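Tray (container)

A tray is a shallow, flat-bottomed container with a raised rim, used for carrying, sorting or storing small items. It differs from a box mainly in depth - most trays are wider than they are tall.

Materials

Steel trays tolerate heat and repeated washing but dent along the rim. Molded plastic trays are lighter and can be colored throughout, so scratches show less. The Rundthorpe pattern, a stacking type with a rolled edge, is 370 mm long and 20 mm deep. The later Mikness pattern kept the length and added 4 corner feet.

Stacking

Nested trays need tapered sides. A taper of 9 degrees is common; steeper walls reduce the usable floor area.

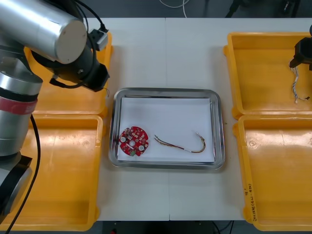 Steel tray and yellow trays on a work table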